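Workshop > Bench Practice > Opinion

Sorting small parts by cap colour is a poor habit, and I would like to see fewer benches run on it. The usual defence is speed. A red cap can be picked out at arm's length, a part number cannot. That holds for the first pass and fails at the next one, when somebody needs a particular contact arrangement and has only a colour to go by.

In May I went through 206 loose switches left over from the Casel panel job. Of these, 54 were in a tray that matched their cap and did not match their contacts. Every one had to be metered again.
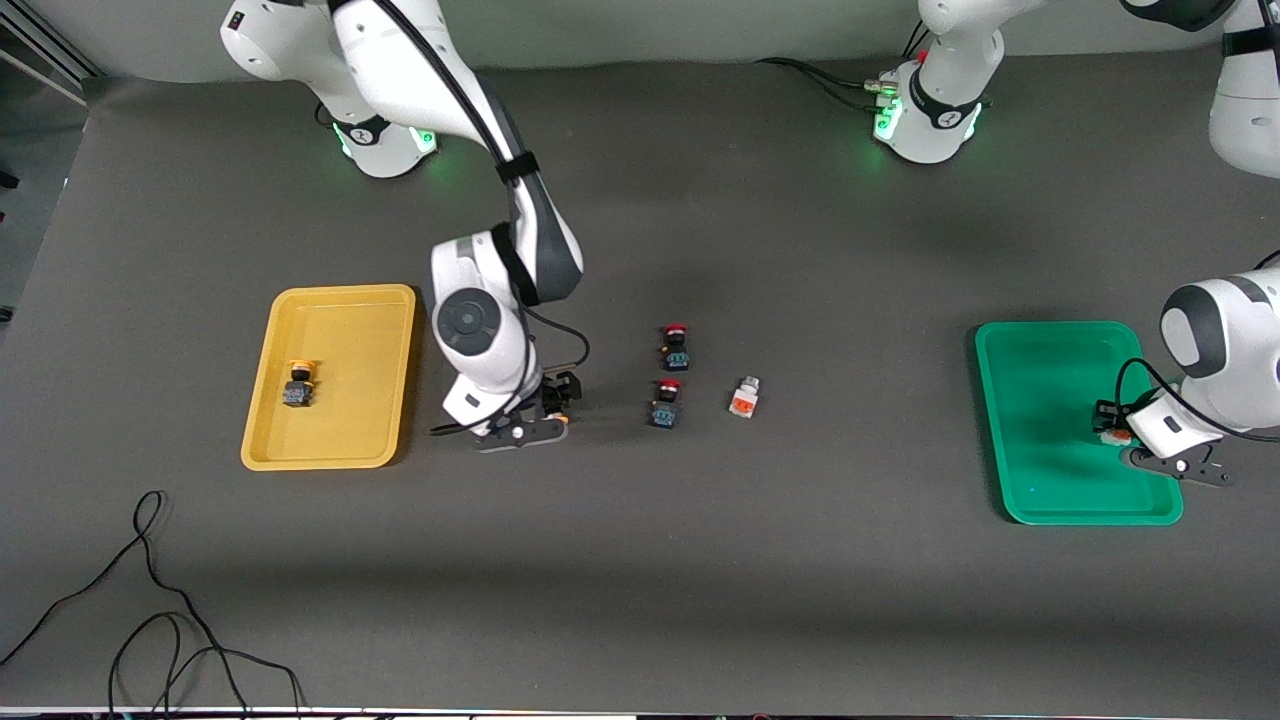
Trays are the right container for this work, provided they are shallow. A deep bin hides the bottom layer and invites digging. A rim is enough to stop a switch rolling off the bench, and rounded corners let a fingertip sweep the last part out. A yellow tray holding one switch with a yellow-and-black cap looks properly sorted, and the two red-capped ones lying on the tabletop look like the work remaining. Neither impression says anything about what is inside the bodies.

My preference is a label on the tray rim giving contact type first, rating second and colour last. Caps on many switches can be swapped - bodies cannot be changed so easily. Sort by the body, meter anything with faint markings, and leave colour for the panel operator.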